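Resources > Rentals > Walkthrough Checklists > Kitchen and Dining

Kitchen and Dining Walkthrough, Sallix Guest House, January

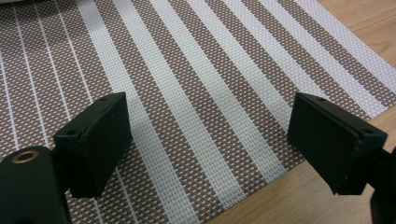
Woven placemat, dining table.

Walked by me (Muthoni Mabula), start 2:00 p.m. Comments are mine, so please forgive the rambling!

1. Smoke alarm, kitchen ceiling: OK. Pressed the button and it nearly took my ears off. New battery went in anyway while I was up there.

2. Fire extinguisher: NEEDS WORK. Needle's in the green, but somebody hung a coat over it. Junaid, can we move that hook?

3. Hot water at sink: FAIL. Thermometer said 170 (yikes, that's a scald waiting to happen). Arlindo is turning the heater down tonight and I'll test it again before guests check in.

4. Outlets near sink: OK. Both trip and reset like they should.

5. Stove knobs and burners: OK, although the back left one is slow to light. I gave it a good scrub and it's a bit better.

6. Dining chairs: 2 wobble. I tightened one, the other needs glue, so it's in the laundry room with a note on it. Please don't sit on it!

7. Placemats and linens: OK. Keep them over on the dining side, well clear of the stove.

8. Floor and rugs: NEEDS WORK. The rug by the back door slides like crazy. Jamila has grippy backing left over from the Vik cottage, 5 feet of it, plenty for this one.

9. First aid kit: restocked. We were down to one lonely bandage.

Still open: items 2, 3, 6 and 8. Initial next to each one when it's done. M.M.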